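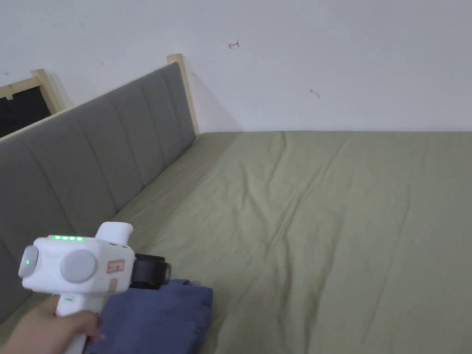 I gave the Kindovura sleep app over two months of my life, and I'd like to register a complaint about the number 795.

That was my "rest score" one morning in February. Out of what, I couldn't tell you. The app doesn't say. The day before I had been a 640-something and felt fine, and on 795 I put my keys in the fridge. A friend who swears by it told me the score "learns you over time." So does my dentist's billing office.

I'm not against sleeping better. I wake at 4 most mornings and lie there composing emails, and I would pay good money to stop. What bugs me is how fast the advice turns into shopping. First it was the app, then the magnesium powder, then a weighted blanket from Oltisberg that felt like being gently arrested. Each one came with a study. I read two of them. One had no comparison group that I could find, and the other asked people how they felt after they'd been told they were going to feel great.

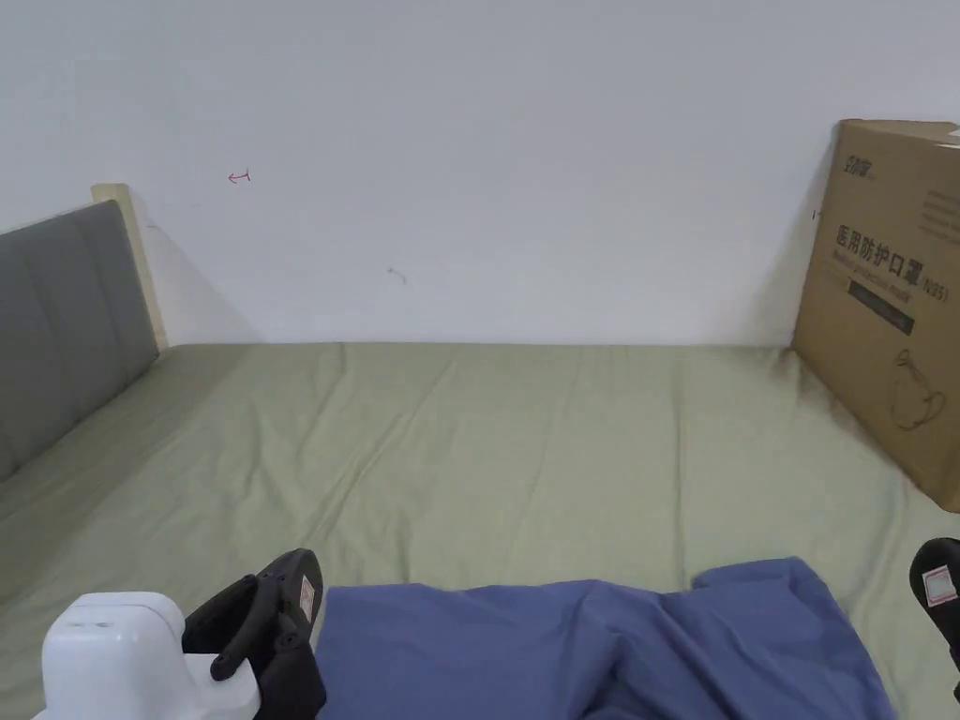

The boring stuff has done more for me, and I'm suspicious of that too. I quit coffee after lunch. I moved my phone charger to the kitchen. I slept a bit better for five nights, and then I had a bad week at work and slept like garbage again. Was it the coffee? The phone? The week? I have no idea, and neither does anyone selling a course on it.

Maybe some people really do need a score to tell them they're tired — I won't argue with anyone who says it helped. But my subscription runs out next month and I'm letting it go. The blanket is folded up in the closet if anyone local wants it. You'll have to carry it down the stairs yourself.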